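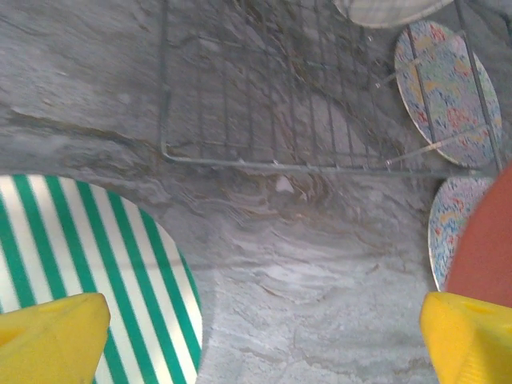

Wrist camera with the fingers wide apart, striped plate bottom left, rack at the top.

Community > Workshop Robots > Small Arms > Grippers and Cameras

Browse Ask Tags Members Sign in

Fingers come down to the right of where they should on flat plates

Štěpánka Hudec
August 25, 2019

Hello all, and sorry in advance for the length of this, I never know what will turn out to matter so I tend to put it all in.

I look after the little Nindero arm at Bargate, the one that puts plates into a wire dish rack. It has the Revholm two-finger gripper with the yellow plastic fingers and the small camera at the wrist. Until I changed the fingers it was a lovely, dependable thing and I hardly had to touch it. The old pair had gone smooth at the tips, so I took them off, fitted the new ones, ran the homing routine and thought that was my afternoon done.

Now it is fine with anything standing on edge in the rack, but with a plate lying flat it comes down a bit too far to the right. It's only a small amount, but it is the same amount every time, and on the green and white striped plate the left finger ends up resting on top of the rim when it ought to go outside it. I stop it by hand at that point because I am fond of that plate! The picture is from the waiting position before it goes in, and to my eye the two fingers look even enough, one in each bottom corner, so I can't see that I have put one on crooked.

What I've tried so far: homing again (twice), cleaning the lens, and moving the rack back a little. The opening measures 84 mm on my calipers and that is what the settings page says too. I haven't redone the camera calibration as it takes me the best part of an evening and I would rather know it's needed first.

One more thing I did wonder about - the rack is grey and the surface under it is grey and marbled, and the wires are very nearly the same shade as what they stand on. Could the camera be muddling the two?

Any thoughts very welcome.

Halás

Recalibrate the camera. Always do it after changing fingers, it's in the manual.

Kristýna Oravec

Hello Štěpánka, what a nice clear write-up, and well done for catching it before the plate came to grief.

I'd hold off on the full calibration for the moment. You haven't mentioned taking the camera off, and if it stayed on its bracket the whole time then it should still be where it was. The thing that has changed is the fingers, and the arm keeps its own idea of where the middle between the fingertips is. On ours that is called the tool point, and homing doesn't touch it. Homing only finds the open and closed ends of travel, so your opening can read a perfect 84 and the middle can still be off to one side.

What I would do, in this order:

Switch the gripper off and take both fingers out again. Look in the slots they sit in. When I changed mine there was a crumb of old thread lock in one of them, really tiny, and that finger had been sitting proud ever since I fitted it. Wipe both slots and push each finger right home before you put the screws back in. Do the screws up a little at a time, going from one side to the other, or the first one pulls the finger over.

Then close the gripper slowly on a steel rule held upright. Both tips should reach it together. If one arrives first and pushes the rule along, you've found your trouble.

If they meet nicely, go to the tool page and teach the point again. I use a pencil cross on a bit of card, bring the closed tips down onto it at 30 per cent speed or less, and save. Turn the wrist half a turn and come down on the same cross. If the tips land beside it, the error is twice what needs correcting, so halve it before you type it in. I forgot the halving the first time and spent ages chasing it from one side to the other.

As for the rack, I wouldn't blame it for this. Grey wires on a grey marbled background could well make the camera unsure where the bottom rail is, but I'd expect that to wander from one go to the next, and yours is always the same way and the same amount. Still, a strip of matt coloured tape along that rail costs next to nothing. Keep it clear of the places where the plates lean.

When you test it, please borrow a plate you don't mind about. I do 50 goes at low speed before I leave mine alone with anything that can break, which is probably too many, but I put the radio on and have a cup of tea.

Štěpánka Hudec

Thank you both. Kristýna, the left finger reaches the rule first! I haven't had it apart again yet, I'll do it tomorrow with a good lamp and come back with what I find in the slot. I have some orange tape put by for the rail as well.

Related
Gripper won't close fully after homing
How tight should the finger screws be?
Teaching the tool point without a pointer
Wrist camera goes blurry close up
Best tape for marking wire racks
Nindero arm drifts when left on overnight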